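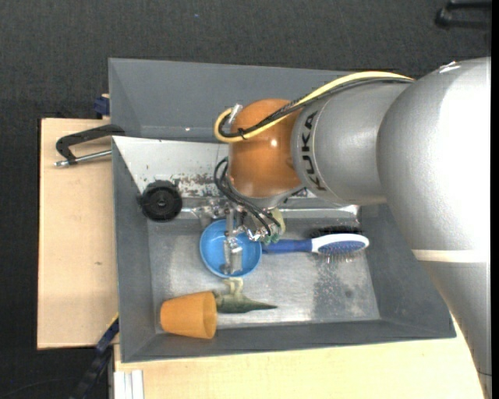 23 July 2021
Anqi Han and Julián Garrido

Sorting mixed household items into shallow bins: packing order, fit and retrieval

1. Background

Shared houses collect small objects that have no fixed place. Bowls end up in the bathroom, hairbrushes end up in the kitchen, and when a tenant leaves, the remainder goes into a box and is stored until somebody throws it out. Our project looked at one narrow part of this problem: how a mixed set of small household items should be put into an open rectangular bin so that each item can be found and lifted out again without emptying the rest.

The work was carried out in June for the second-year module in domestic storage and handling. The brief asked for a measurable comparison between at least two packing methods, using ordinary objects and no purpose-made inserts. We chose three methods and one size of bin.

The question came from the Samar house, a shared student residence where one of us lived last year. Items left in its common rooms were put in open bins by the stairs. Residents complained that they could see their things but could not get them out without a pile of other things coming too. We wanted to know whether the order of packing made any difference to this, or whether the bins were simply too full.

2. Items

The full set was 32 items, borrowed from two households. We excluded glass, anything with a blade and anything that held liquid. The items were placed in four groups by shape.

Open and round: bowls, cups, a small colander, jar lids. These have a rim that can be gripped and a hollow that other things fall into.

Long with a head: hairbrushes, washing-up brushes, wooden spoons, a ladle. One end is wide and the other is narrow, so the item does not lie flat along its whole length.

Flat: coasters, a soap dish, a pocket mirror in a plastic case, folded cloths.

Irregular: a bulldog clip, a bath plug with its chain, a tape measure, a cookie cutter and similar.

The groups were not of equal size. We considered making them equal, but this would have meant buying objects to fill the flat group, and the supervisor preferred a set that people had in their houses already.

3. Bin and surface

All trials used a plain rectangular bin with an open top and no dividers. It was placed on a table so that the person retrieving an item stood with the bin below elbow height. Floor placement was tried in the pilot and dropped. Bending over the bin changed the angle of the hand and made the times too variable to compare.

The long side of the bin was kept parallel to the table edge. We marked the position with masking tape after the first day, when it was found that the bin had moved towards the wall during the session and the later trials had been done at a longer reach.

4. Packing methods

Method A, tipped. The items were put in a carrier bag, the bag was shaken three times and the contents were tipped into the bin. No item was moved afterwards unless it had landed outside.

Method B, single layer. Each item was laid on the base with no item on top of another. Round items were placed open side up. Long items were laid horizontally with the handle towards the nearest round item, so that the wide end had free space around it.

Method C, grouped. Items were stacked by shape group, with bowls nested, flat items piled and long items bundled with all the handles facing the same way.

Method B could not hold all 32 items. With the full set, the base was covered before the irregular group had been started. We therefore ran each method at two fill levels, 10 items and 16 items, drawn from the set by lot. The tipped and grouped methods were also run with the full set, and these results are kept apart from the comparison.

5. Procedure

One author packed the bin and the other retrieved, and we exchanged roles halfway through each session. The person retrieving stood with their back to the bin during packing. An item was then named aloud, the person turned round, and the stopwatch was started on the turn and stopped when the item was clear of the rim. The item was replaced by the packer before the next call.

Three things were recorded for each retrieval: the time, whether another item was lifted or dragged out with the target, and whether the first grip was kept or had to be changed. A changed grip was counted if the fingers left the item and closed on it again. This last measure was added after the pilot, where we noticed that time alone did not separate an item that was hard to see from one that was hard to hold.

There were 20 retrievals for each combination of method and fill level. Objects were called in an order written out beforehand by lot.

6. Results

At the lower fill level the three methods were closer than expected. Method B was the quickest, but the tipped bin was not far behind it, as most items could be seen from above and few were trapped. Method C was the slowest at this level. The nested bowls accounted for most of the delay: the lower bowl in a nest had to be separated from the upper one, and this nearly always required a second hand.

At the higher level the order changed. Method A became the slowest, with several long pauses in which the retriever moved items aside to look underneath. Method B remained the quickest and showed the smallest spread between its best and worst times. Method C improved relative to the others. Once the bin was fuller, knowing which corner held the flat items saved more time than was lost in taking a stack apart.

Dragging, meaning that a second item came out with the target, occurred under all three methods. It was most common with long items. The head of a brush catches on chain, cloth and the handles of cups. In Method C the bundled brushes caught on each other, pins into bristles, and on two occasions the whole bundle came up together.

Changed grips were most frequent in the flat group, whatever the method. A coaster lying flush on the base cannot be pinched from above. Retrievers slid it to the wall of the bin and tipped it up against the side — a workable technique, but one that needs clear base between the coaster and the wall.

Bowls placed open side up and not nested were the easiest objects in the set. The rim can be taken at any point, with one finger inside and the thumb outside, and the grip rarely had to be corrected. Bowls that had landed upside down in Method A were among the hardest, particularly the wide ones.

7. Orientation of long items

We ran a short extra series on hairbrushes only. A brush lying on its back, with the pins up, rests on the curve of the head and rocks when the handle is touched. A brush lying with its pins down is steadier but tends to catch on cloth. A brush lying on its side is the easiest to take by the handle, but it does not always stay in that position once its neighbours are moved.

In this series the handle was gripped more reliably near the middle of its length than at the end. When taken at the end, the head dropped and swept across the base. When the handle was close beside a bowl, retrievers sometimes touched the bowl first and shifted it, and the time was longer. A finger's width between the two was enough to remove the effect. We had not allowed for this gap in the main series, so the Method B figures for long items are probably slightly worse than they need to be.

8. The full set

With all the items in the bin, neither of the two remaining methods gave good results. The tipped bin had to be partly emptied for nearly every call. The grouped bin was better for bowls and worse for everything under the bowls. We do not consider either to be a usable arrangement, and our advice to the Samar house was to use two bins and fill neither of them beyond a single layer.

9. Sources of error

Both retrievers knew the item set well by the end, and the later sessions are faster for this reason. The order of methods was rotated between sessions to spread the effect, but it was not removed.

The lighting changed between morning and afternoon. In the afternoon sessions the window side of the bin was in shade, and small dark items were missed there more often. Garrido is left-handed and Han is right-handed; the times were pooled.

The stopwatch was operated by the packer, who also called the item. Reaction delay is included in all times and should be similar for each method.

One cloth was lost between the second and third sessions and was replaced by one of a similar size.

10. Further work

The gap between neighbouring items should be treated as a variable of its own. We would suggest fixing the number of items and changing only the spacing, beginning with pairs: one round item and one long item, with the handle pointing towards the bowl and then away from it. Pairs are quick to set out and the cause of a failed grip is easy to see.

A shallower bin should also be tested. In the present one the wall was useful for tipping up flat items, but it got in the way of the wrist when the target was close to the side. The record sheets and the item list are filed with the module office under the title of this report.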